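From the Pillstead Bench Letter, October

The table-clearing story, and what our stop button taught us

Many of you wrote in after the last letter asking how the table-clearing project was coming along, and whether it was true that we had "had an accident." I have been putting off answering, partly out of embarrassment and partly because I wanted the facts straight before I sat down with a cup of coffee and told you all of them. So pour yourself something too, if you like. It is a bit of a long one, I'm afraid, and I do wander.

First, the comfortable part. Nobody was hurt. One bowl was broken, a good deal of dry rice went on the floor (we are still finding it), and one of our arms spent a while in pieces on the back bench. That is the whole butcher's bill. But the reason behind it is worth your time, especially those of you who have a pair of arms of your own at home or in a classroom, and I know from your letters that quite a few of you do.

For newer readers, the Bunanum project is our two-armed table clearer. The job sounds like nothing much. Dishes come off the serving tray and into the rack, scraps and wrappers go into the bin, and leftover food goes where it's told. Any ten-year-old can do it, and most of them would rather not! For a pair of arms bolted to a rail, though, it is a wonderfully stubborn problem, and it has kept our little workshop busy through the whole summer and then some. 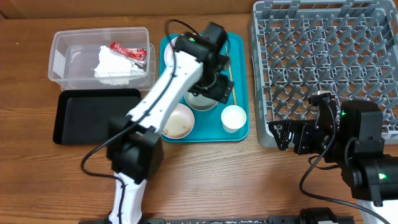

Bunanum at the table: serving tray in the middle, dish rack at upper right.

Now, the fault. We had been running clearing sessions in the evenings, when the building is quiet, and we had gotten into the habit of letting one session roll straight into the next. The right arm had just let go of a bowl over the rack and was on its way back to the tray for the next piece. Partway there it stopped sending its position. The motors were still powered, you understand, and the arm was still holding itself up. It simply went silent, the way a phone call drops while you're still talking.

What should happen at that point is that both arms hold still and a message comes up on the screen. We wrote that rule ourselves in the spring and we were rather proud of it. What did happen is that the software took the last position it had heard, treated it as fresh news, and kept on planning around it. As far as the program knew, the right arm was parked politely over the rack. In the real world it was hanging over the tray, about where the left arm wanted to be.

So the left arm came across with a bowl of rice in its grip, nice and brisk, and ran squarely into its partner's wrist. The bowl went, the rice went, and then the right arm woke up again. That last part was the real trouble. When its signal came back, it found itself a long way from where the program believed it to be, and it tried to fix the difference all at once. I have seen that arm move a great many times and I had never seen it move like that. It swung back toward the rack hard enough to shift the rack on the table.

One of us hit the stop button. And here I have to confess the second fault, which embarrasses me more than the first. The button did what it was wired to do, which was to tell the computer to stop. The computer was busy just then, working through a backlog of late messages from the arm that had gone quiet, and it got to our stop request when it got to it. The log says 2 seconds. Standing there, I would have sworn it was half the evening.

A stop button that has to wait its turn in line is a suggestion box. We knew that, in the way you know you ought to check the batteries in the smoke alarm. When we first set up the bench we had only one arm, moving very slowly, and a stop sent through the computer seemed plenty. Then we added the second arm, and then we raised the speed, and then we raised it again, and at no point along the way did any of us go back and look at the button.

We spent the next stretch of evenings hunting for the cause of the dropout. My own money was on the power supply, and I was wrong, and I have been reminded of it daily. We swapped the supply and ran the arm with nothing in its grip, over and over, 1000 moves between the tray and the rack, and it went silent 41 times. Every one of those came with the elbow nearly straight and the wrist turned outward, and that was the clue we needed. 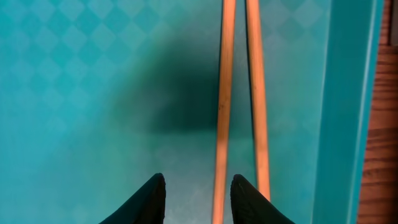

The reason I bring up the wrist is that chopsticks are what led us into this mess in the first place. Bowls are forgiving. You can come at a bowl from almost any side and find a rim to hold. A chopstick is a narrow little thing lying flat on a tray, and to pick it up the fingers have to come down on either side of it, lined up just so. To manage that near the far side of the tray, we had given the wrist a good deal more turn than it had been asked to make before, and we had done it without giving the cable any more slack to turn with.

You can guess the rest. Each of those turns tugged the cable a little at the plug, and the plug had worked itself partway out. It looked fine. It looked fine to me with my reading glasses on and a flashlight in my hand. But if you straightened the elbow, turned the wrist and put one finger lightly on the connector, you could make the arm vanish from the screen and come back again as often as you pleased. Such a small thing, after all that hunting! I laughed, and then I went and swept up more rice.

The repair to the cable itself was quick. We used a longer lead and a Zirorside clamp to take the pull, so that when the wrist turns, the strain lands on the clamp and the plug never feels it. We also went over the left arm, and found its plug had started down the same road. If you take only one chore away from this letter, please let it be that one. Unplug everything, clip your cables a few inches back from each connector, and move every joint by hand to the far end of its travel while you watch what the cable does.

The software took longer. Every position an arm reports now carries the time it was measured, and if the newest one is older than we like, both arms hold where they are. Both of them, mind you, and not only the one that has gone quiet. When the silent arm comes back, it isn't allowed to go anywhere at all until a person has looked at the table and told it to carry on. And when it does set off, it creeps. We set that restart speed at 20 percent, and I would rather stand there bored than see that swing again.

We have been working back up to full sessions at a gentle pace, plates and cups first, with a person beside the bench the whole time and a strip of tape on the floor to show where that person should stand. Before the accident we had no tape. We leaned in! I can remember reaching across to straighten a plate between moves, chatting away, with both motors live. I go a little cold thinking of it now.
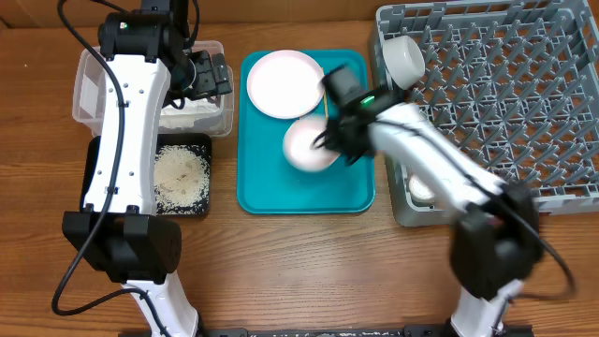 Holding still isn't always the safe choice, one reader wrote to us after hearing an early version of this story, and the letter went on to ask what we would do if an arm froze with a hand pinched under it. It is a fair question and it made us stop and think for most of an afternoon. With our arms, cutting the power makes them sag, and a sagging arm can come down on whatever is underneath. Holding keeps them up, but it also keeps them pressing. The same reader suggested that we decide which of the two we could live with for each kind of stop, and write it down before we needed it.

That is just what we have done. A lost signal now means hold. The red button means power off, straight through, with no computer anywhere in the path. It cuts the supply to both arms through a relay, and we tested it with the computer deliberately frozen, which I recommend to anyone who believes their button works. Because the arms do sag when the power goes, we have a new house rule that nobody's hands go under them while they are live, and a foam block sits within reach for propping one up if it must be worked on in place.

We took the whole arrangement over to our friends at the Desjardins workshop, who run a similar bench and were kind enough not to laugh. They tried our freeze test on their own setup that same afternoon. I will let them tell you how it came out in their own newsletter, but I noticed they asked to borrow our spare relay.

There are still things I'm not happy with. The arms know about each other only through the program, so if both went quiet together in the middle of a crossing, momentum would carry them a short way and they could still touch. We have made the shared space over the tray a one-at-a-time zone for now, so that one arm waits at the side until the other has left. It makes clearing slower and, I must say, rather more polite to watch. The rack is another worry. It slid once and could slide again, and a gripper that comes down where the rack used to be will meet a peg or the rim. For the present we push it back against its mark before each session and check it again halfway through.

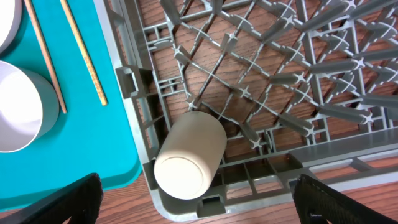
Couldn't the fingers feel that for themselves, asked another reader, who wondered why we don't just have the arm stop when it bumps into something it didn't expect. We'd like that very much. The motors do report how hard they are working, and a sudden jump in effort is a decent sign that something has been hit. The trouble we have had is telling a bump from a firm grip, or from a heavy bowl being lifted. Our first attempt stopped every time the arm picked up anything heavier than a cup, and by suppertime we were all a bit short with one another.

We are trying again with a separate limit for each part of the job, strict while the arm is traveling empty and looser while it is lifting. If any of you have been down this road, I would be so glad to hear how you chose your numbers. Letters and sketches both welcome, and you know how I love a sketch.

The log from the evening of the collision and the wiring drawing for the new stop button are in the binder by the workshop door, and we can mail copies to those of you too far away to stop by. Please don't copy our relay without checking it against your own power supply. Next time I hope to write to you about the sponge.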